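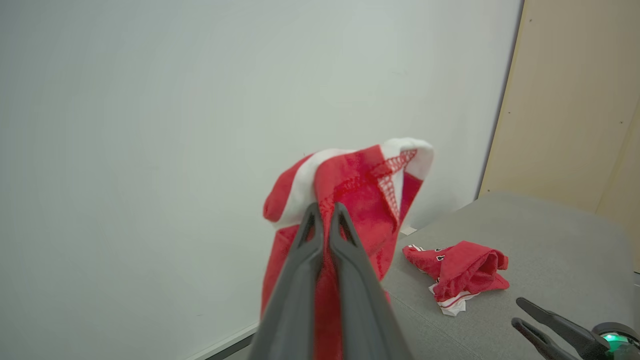

Gosden Smoked Chilli Ketchup, 926 g catering bottle

Somewhere between the ketchup your children will eat and the hot sauce your brother-in-law bought on holiday and now talks about, there is a gap. Gosden Smoked Chilli Ketchup sits in it. It pours like ketchup, it goes on chips like ketchup, and a few seconds later it reminds you that it has chillies in it. Then it calms down again.

We make it in Gosden, in a unit behind the tyre place, in batches of 151 bottles. That is what the big pan holds. We have looked at buying a bigger pan and the bigger pan does not fit through the door.

What's in it
Tomatoes, cider vinegar, onions, brown sugar, smoked red chillies, garlic, salt, black pepper, a little allspice. The chillies are smoked over oak and apple wood for most of a day. No thickener. If you leave it standing it may separate slightly at the top, so give it a shake, with the lid on. We mention the lid following correspondence.

How hot is it?
We grade our sauces from one to ten and this one is a four. Ambrosio, our green jalapeño sauce, is a three. Zirkier is a nine and comes with a smaller spoon. If you think black pepper is showing off, start with Ambrosio and work up.

Irfan Dogar, who came up with the recipe, maintains that it is a two. Irfan also eats Zirkier on toast and his opinion on this has been noted.

What to put it on
Sausages, bacon, burgers, fried eggs, cheese on toast. It makes a good quick glaze for ribs if you let it down with a splash of cider and brush it on for the last ten minutes in the oven. Two tablespoons in a pan of baked beans will improve the beans a great deal. Customers have written in to recommend it on pizza, in shepherd's pie and with cold roast potatoes eaten at the fridge door. One gentleman puts it on porridge. We have written back.

The catering bottle
The same sauce as the small one in a squeezy bottle with a wide cap, meant for cafés, burger vans and families who get through it. It fits a standard fridge door shelf if you take out the milk. The nozzle is an Eltico valve type, so it stops when you stop squeezing. The old one carried on for a bit, as several shirts could testify.

Storage
Keep in a cool cupboard until opened, then in the fridge, and use within eight weeks. The best before date is on the shoulder of the bottle. It is printed in grey on red, we know, and the new labels are coming in April.

Allergens
Contains none of the listed allergens. Made in a kitchen that also handles mustard and celery. Suitable for vegetarians and vegans.

Ordering
Single bottle or case of six. Orders in before 2 pm go out the same working day. Delivery is free on anything over £29, and a case gets you there comfortably. If a bottle turns up broken, send us a photo and keep the box, and we'll post another.

Trade customers: we supply by the pallet too, up to 1,000 bottles in one order. Please give us some warning, and see above regarding the pan.

Also in the range
Ambrosio Green Jalapeño Sauce
Zirkier Extra Hot
Gosden Smoked Chilli Ketchup, small bottle
Mixed box of three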